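Call for participants: tabletop arm build, shared workshop at Okska

The Okska workshop is looking for three people to join the Sestel build, a small tabletop robot arm with a two-finger gripper that sorts and sets out soft household items. The arm is assembled and moves under manual control. What remains is calibration, recording, training and a large amount of rewiring. Work starts in July and runs for 17 weeks.

The positions are unpaid. Participants get a key to the workshop, a locker, use of the printers and the small mill, and a share of the material budget. Anyone who leaves midway hands over their notes and keeps nothing that is bolted down.

Positions

Mechanical. You will take over the gripper and wrist. The current fingers were redesigned once and need a second pass: the inner pads shift under side load, and the bracket behind the left finger has to come off before the wrist cable can be reached. You should be able to read a drawing, print and finish parts to a fit, and choose a fastener without asking. Experience with hobby servos is useful.

Electrical. The arm runs from a bench supply through a Marti distribution board. The board works but was wired for an earlier version with fewer joints. You will redo the harness, add a proper stop circuit and label both ends of every lead. Soldering is assumed. Bring your own iron if you dislike sharing tips.

Software. Drivers are in Python, logging is in Python, and the calibration tool is a set of scripts that should have been one program. You will merge them, fix the clock drift between the wrist camera and the joint log, and run training jobs on the workshop machine. You do not need a background in machine learning, but you do need to be comfortable reading someone else's code.

State of the build

The log holds 466 recorded runs to date. Of these, almost 100 cannot be used, mostly from the period before the joint offsets were stored to disk. Base, shoulder and elbow repeat well. The wrist does not, and play in the last joint shows up as a sideways error at the fingertips.

Test items are soft and light so that a bad grasp costs nothing. The working set includes a plush banana and a plush Heinz ketchup bottle, used with a round plate and a dotted blue cloth on a white tabletop.
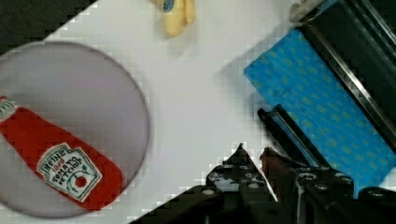
Hours and conditions

The group meets two evenings a week, from 6:30 p.m. until the building closes. Expect one further session of your own each week — the arm is booked by the hour on the sheet next to the door. Safety glasses are required at the mill and whenever the arm is powered with its covers off. No one runs the arm alone until they have been signed off on the stop procedure.

Design files and code are published under an open license. Recordings are kept on the Feltov server and released at the end of the build.

How to apply

Send one page of plain text to the Okska workshop desk, subject line "Sestel build". State which position you want, which evenings you can attend, and one thing you have built that moved. Links or drawings are welcome; a résumé is not needed. Selected applicants will be asked to attend one evening session before a place is confirmed.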